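Week 4: Reading a Rechargeable Battery Label

Bring the Urkel worksheet and a calculator. Answers to last week's problems are with Sihan Shen.

Capacity and energy

Capacity is given in milliamp-hours (mAh). It says how much charge a cell can hold. Energy is given in watt-hours (Wh) and also takes voltage into account. To go from one to the other:

Wh = mAh x V / 1000

Use the voltage of the cells inside, usually 3.6 or 3.7 V for lithium-ion. The 5 V at the USB port comes from a converter and is the wrong number for this formula. Most of the wrong answers on problem 4 came from this.

Losses

The converter gives off some energy as heat – so does the phone while it charges. A pack rated at 10,000 mAh will not deliver 10,000 mAh at its port. On the worksheet, take the loss as 30 percent.

Aging

Cells lose capacity with use and with time. Heat speeds this up, and so does long storage at full charge. For storage, half full in a cool room is fine.

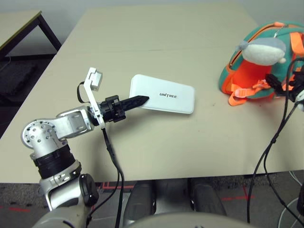

Department of Applied Electronics – Course 1209

Power banks are the usual case in the problems. They are flat, cheap and easy to find, and the rating is normally printed on the case. Write down both mAh and Wh if both are given, and check one against the other.

Reading for next time: Morkau, chapter 4, up to page 127. Yutong Lei will take questions on the loss problem before class.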